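What I Learned From Writing Down Every Meal for Three Years

The notebook started in February, after a checkup where the doctor asked what I normally ate and I couldn't give her an answer. I said "regular food, I guess." She wrote something down. On the way home I bought a lined notebook and that night I wrote "chicken, rice, half a pear."

I kept going for 1,095 days. I missed a few breakfasts when I had the flu, but I filled those in later with "toast" and I think that was right.

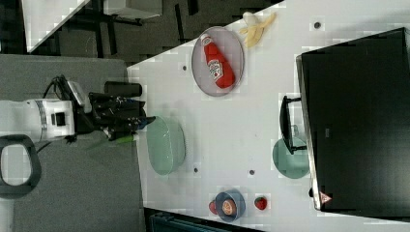 Hollis Okafor
Writer, home cook, keeper of this blog
Posted 04/12/2024

There were no calories in the notebook and no weights. I tried an app called Stavix for the first week and gave up on it when it wanted me to scan a bar code for an onion. Paper was faster. I wrote the meal, who I ate it with, and sometimes a word on how it was. Most of the words are "fine."

When I finished I went back through all of it with a highlighter. The thing I had most wrong about myself was lunch. I would have told you I ate a proper lunch on workdays. I ate crackers on workdays. There are whole pages of crackers, and then a weekend with soup in it.

Soup did well overall. My neighbor Rodica Gavrilă makes a sour one with meatballs and she sends it over in a jar, and I marked every one of those in yellow. I also marked 424 dinners that were eggs in some form. That surprised my sister more than it surprised me.

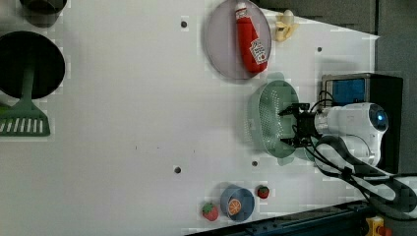 My spending changed more than my weight did. Once I could see what I really cooked, I stopped buying for the meals I thought I ought to cook, and the bottom drawer of the refrigerator quit filling up with old celery. I also got rid of things in the cupboards, including a fish kettle and a set of ramekins from Lollbridge that had never been out of the box. What stayed is plain. A colander like the mint-green one in the photo gets used nearly every day in my kitchen, for pasta, for beans, for rinsing grapes. I keep one frying pan and one good knife.

If you want to try it, put the notebook where you eat. Mine sat next to the salt. Write it down before you wash up, and don't go back and fix the bad days.

I stopped when the third notebook ran out of pages. I haven't bought another one yet, but last night I had eggs, and I did look around for a pen.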